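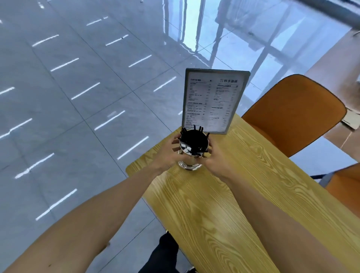 Running a Small Jazz Night - Notes for Session 6

Choosing the band

Book the rhythm section first. A bassist and drummer who know each other will carry a guest soloist through a short rehearsal. For our sample night we use the Muva Quartet, led by Rosario Ferraro on tenor sax, with Weidong Ding on piano.

Set lists

Plan 2 sets with 6 tunes in each. Open with a medium swing tune everyone knows. Put the ballad third or fourth, when the room has settled. Keep originals away from the very end of the night unless the crowd already knows them. Write the key next to each title and give every player a copy.

Solos

Agree on who solos before each tune. If all four players take long solos on every number, the set runs over and the tunes start to sound alike. On some tunes, let the bass go first - it changes the sound right away.

Sound

In a small room, mic the voice and the piano and leave the horn alone. Check levels from the back wall. Drummers should bring brushes and lighter sticks.

Money

The Tomby night worked on a fee of 1,000 for the whole band, agreed in writing in January. Put the load-in time and the set times in the same email.

For next time: listen to both sets of the Muva recording and write down the order of solos on each tune.

Comments

Umesh Lodhi
Does the singer count as a soloist when you plan the order?

Imtiaz Mridha
Umesh, yes if she scats. Otherwise leave her off the list.

Jianguo Shi
Our drummer refuses to use brushes. Rods were a fair compromise.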